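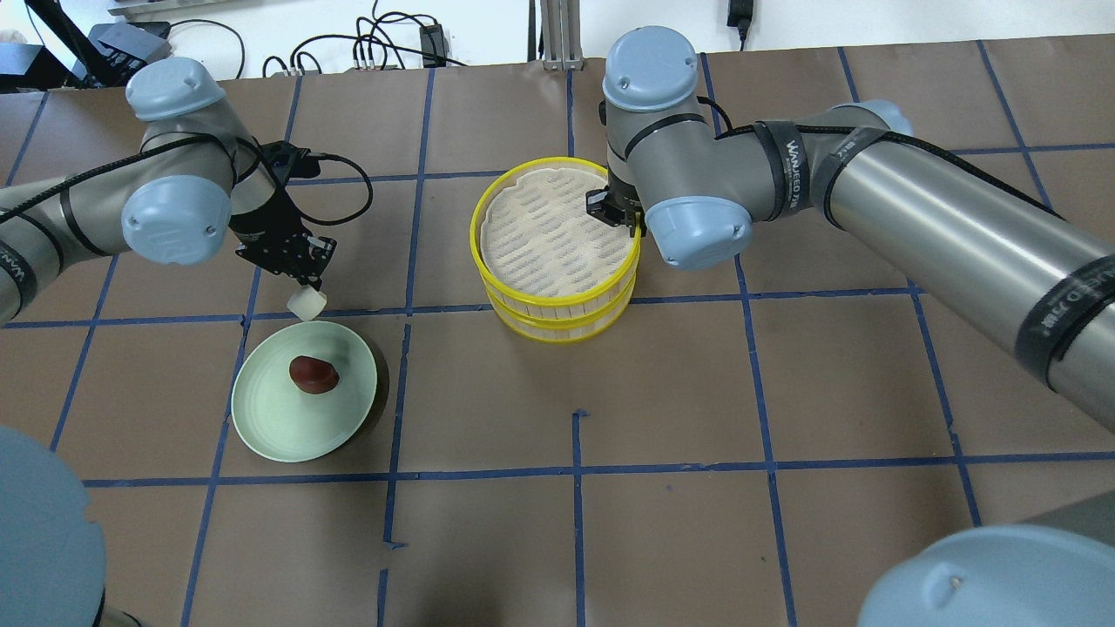

4. Setting up the two-arm table for shared kitchen work

This section covers preparation of the table, the first run of a task, and the changes to staff duties once the cell is in service. It applies to the Jutudano two-arm cell as supplied by Akberg to canteens and training kitchens. Mounting of the arm bases is dealt with in section 3 and must be complete before you start.

4.1 Before you start

The cell needs one trained operator at all times when the arms are powered. A second person may load and clear the table, but only while the cell is in Hold.

You will need:
the site task card
the dishes and baskets named on the card
dark blue marking tape
a soft cloth
the log sheet for the shift

CAUTION: Do not place hot food, open liquids or glass on the table during set-up. Use the dummy items from the starter box.

4.2 Marking the table

1. Switch the cell to Hold and wait for the status lamp to turn amber.
2. Wipe the table top and let it dry.
3. Lay the tape as a grid, starting from the edge nearest the operator. Keep the lines straight and press down the crossings.
4. Check that no tape end has lifted. A loose end can catch on a gripper fingertip.
5. Enter the grid reference from the task card on the log sheet.

Note: The grid is for people. The arms find items with the head camera and do not read the lines. Staff use them to put things back in the same area after each run, and to describe a fault over the telephone. A dish may sit across a line, provided it is within the area given on the card.

4.3 Placing the items

For the steamer task (card 6), place the items as follows.

1. Stand the yellow steamer basket in the middle of the table, within reach of both arms.
2. Fit the white perforated liner inside the basket. It must lie inside the top opening and must not ride up over the rim.
3. Put the green plate on the left side of the table, clear of the basket.
4. Place the dummy food item near the centre of the plate.
5. Place the small white cube in the start area shown on the card.
6. Step back behind the floor line.

Note: Keep the plate and the basket apart. The left arm needs room to come down over the plate with its gripper pointing at the table.

4.4 Cable check

Carry out this check at the start of each shift and after any change of gripper.

1. With the cell in Hold, look along each arm from base to gripper. The black straps should hold the cables close to the links.
2. Check the loop of cable above the left gripper. Some slack is needed for the wrist to turn. Do not strap the loop flat.
3. Check that no cable behind the table hangs over the far edge.
4. If a strap has slipped, report it before powering the arms. Operators may re-seat a strap but may not cut or replace one.

4.5 First run

1. Select card 6 on the panel.
2. Set the speed to 25 per cent. Higher speeds are locked until three clean runs have been logged.
3. Press Ready, then Start.
4. The right arm lowers its gripper to the rim of the basket and holds it steady. The left arm picks up the cube and carries it over the plate.
5. Watch the fingertips during the carry. The cube should hang level between them. If it tilts, press Hold.
6. When the run ends, wait for the amber lamp before reaching over the table.

CAUTION: The basket is light. If the right gripper closes on one side of the rim only, it may lift or drag the basket. Press Hold and move the basket by hand. Do not try to correct it by nudging the arm.

If a run takes longer than 90 seconds, the cell stops and shows code 688. In most cases an item has been placed outside its area. Reset the items to the card and start again. If the code returns on the next run, call Prydderch, who hold the service contract for all sites.

4.6 Changes to staff duties

Managers should read this part with staff before the cell goes into service.

Loading, placing and portioning by hand remain the job of kitchen staff until the task in question has been signed off on site. After sign-off, the repeat placing work passes to the cell, and the person at that station becomes the operator. The operator's duties are to set the table, watch the run, clear faults and keep the log.

The following points have come up at sites already using the cell.

Pace. The arms are slower than a practised worker on most tasks. Do not plan rotas on the basis of a faster line in the first month. At the Fistis training kitchen the placing station kept its full staffing until March for this reason.

Attention. Watching is tiring in a different way from lifting and reaching. Change operators at least every 90 minutes, and sooner if the operator asks.

Skills. Staff who no longer place items by hand lose speed at it. Keep one manual session a week for each operator, so that the station can be run without the cell during a fault.

Log sheets. The log records the cell. It must not be used to assess the operator, and site managers are asked to say so in writing when the cell is introduced.

Right to stop. Any member of staff may press Hold at any time – no reason need be given and no entry is made against their name.

4.7 End of shift

1. Select Park and wait for both arms to come to rest.
2. Switch to Hold, then turn off the power at the panel.
3. Remove the liner from the basket and wash both by hand. Wash the plate separately.
4. Wipe the gripper fingers with a dry cloth. Do not use spray.
5. Sign the log sheet and leave it at the panel.

For adding new task cards, see section 5.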